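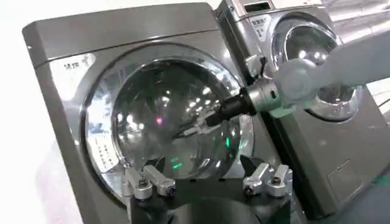

What does a shared laundry room need before the first load goes in? A level floor, a drain that can take two machines emptying at once, and shutoff valves that can be reached without moving anything.

Those were the first points Refilwe Sibiya covered on the Monday tour of the Wovis training building in Greritz. The visit began at 10 a.m. and dealt mainly with front loaders in shared housing. Motaung, which runs the building, teaches installation and routine care to maintenance staff.

Sibiya started with the floor. A front loader spins on a horizontal axis, and a cabinet that rocks on one short foot will pass that movement to whatever stands next to it. Trainees set the feet with a level on the top panel, front to back and then side to side, and tighten the lock nuts last. The check is repeated after 63 loads, a figure taken from the school's own service log.

Door care took up most of the next half hour. The gasket is wiped after the last load of the day and the door left ajar overnight. Detergent is measured by load weight. Sibiya showed a log sheet from a Detia apartment block where residents had been using double doses, with residue in the drawer and slow draining as the usual complaints.

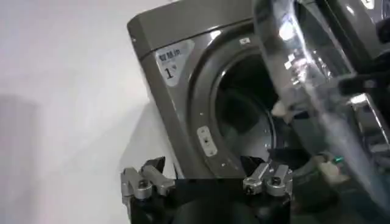

The drain filter is opened once a month, with a shallow tray and a towel underneath. Hoses are inspected at the same time for bulges and for rust at the couplings. Motaung replaces its hoses at 3000 operating hours and records the date on a tag tied to the valve.

Labels were discussed briefly. Sibiya recommends a unit number on the front of every machine, repeated in the log, so a fault report can be matched to the right cabinet.

The course manual costs 400 at the front desk and includes blank log sheets. The tour ended at noon. Questions about dryer venting were held over for the next session, in December.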